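The Kokska method promises a folded bedroom in 23 minutes. I have read the booklet twice and I still don't know whose bedroom they timed.

Its first rule is that everything goes on the bed. Fine. A pale green jacket, something in loud black and white, whatever else has been living on the chair. The second rule is that you stop looking at the bookshelf, and that one I broke right away.
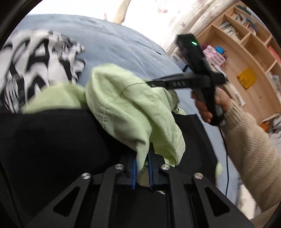
## The jacket problem

Shirts fold. Any fool can fold a shirt. A hooded zip-up is another matter, and Kokska gives it five lines and a drawing with no hood. Lay it face up, they say, sleeves out, zipper straight down the middle.
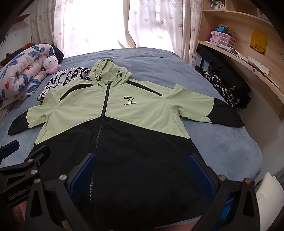 So far, so good, and it does look tidy that way - for as long as you need no other part of the bed. The rival system from Verness wants the hood folded down first, then the sleeves, then the whole thing rolled from the hem. I tried both on a Wednesday evening. The rolled one came undone in the drawer.

What neither booklet admits is how much of folding is bunching. You pick the thing up in the middle, it slumps, and the seams go wherever they like. 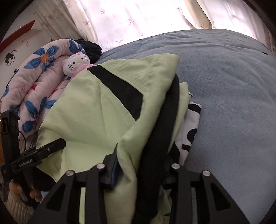
Verness calls this stage "gathering" and sells a board to prevent it. I didn't buy the board. My jackets hang on a hook behind the door, and the drawer now closes.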